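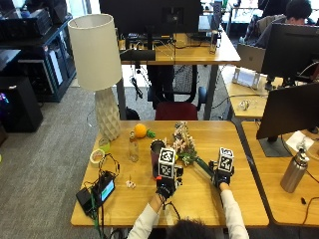 Gloves first, robot later: a shared workshop build in Tallonley

Last updated: March

The maker didn't want a name on this. "Put the workshop down, put Tallonley down, that'll do." Fine by me. We talked over the noise of someone else's chair wheels, early evening, tea going cold.

The project is called Sinanon. A pair of gloves with a printed cube on the back of each hand, black squares on white, so a camera can tell where the hand is and which way it's turned. The arm that's meant to copy it all is still in bits.

"Everyone asks where the arm is. It's in a box. The gloves had to come first or I'd have nothing to teach it with."

Cost so far? 200 quid, not counting cable. "I never count cable."

The cubes are the third go. The first lot were 24 mm and the camera lost them whenever a wrist rolled over. Bigger ones now, stuck up above the knuckles. They look daft and catch on sleeves. "You get used to it. You stop scratching your nose."

For practice it's ordinary stuff. A cup, fake flowers, an orange. Why flowers? "Stems. Anyone can pick up a block. A stem's thin and the top end is heavy and floppy, so you see straight away if the fingers are reading wrong."

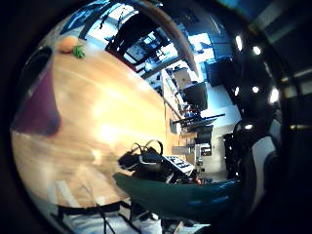
And the cup is the one that gets redone most. Reach, grip, lift, put back, over and over, 56 takes in one evening and then a good hour throwing out the bad ones. The folder stood at 1367 clips when I asked. "Half of those are rubbish. More than half, maybe. I keep them anyway."

The software is a mess, by the maker's own account. Some of it came from a friend of a freind over in Brutbridge, the rest was written after work. It's crashed twice this week. The fix was turning it off and on.

Sharing a room helps, mostly. There's usually somebody at the next desk to ask. Less good when you need quiet, or the table.

What next then? The wrist joint, once the motors are sorted. After that a go at the flowers with the arm doing it. "Slowly. Very slowly. I'll have my hand on the switch teh whole time."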